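Skancombe Fuel Buyers Group
Minutes of the meeting of 25/07/2022

Present: Renzo Pellegrini (chair), Helen (minutes), two members from Sales at Brimier, and the delivery drivers. Apologies were received from the north depot.

1. Previous minutes
Approved with one correction: the diesel price in item 4 was the price before tax.

2. Heating oil, winter order
Brimier offers a fixed price until the end of November, with a minimum order of 420 gallons per address. Several members find this minimum too high for small houses. Sales will ask if two neighbors can share one order. Almost 37 households have shown interest until now.

3. Diesel at the yard pump
The price went down twice since the last meeting, but the sign at the gate was not changed. Renzo will change it the same day from now on. It was asked if the card reader can print receipts again - Helen will call the repair company.

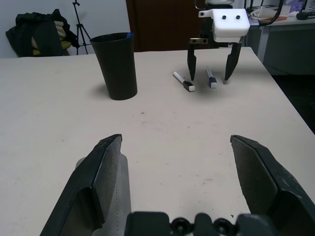
4. Delivery days
The drivers request that the lane is kept free in the morning. Agreed. A letter goes to all members with the next invoice.

5. Other business
The deposit for new members stays at three dollars per month. One member voted against.

Next meeting: to be announced by e-mail.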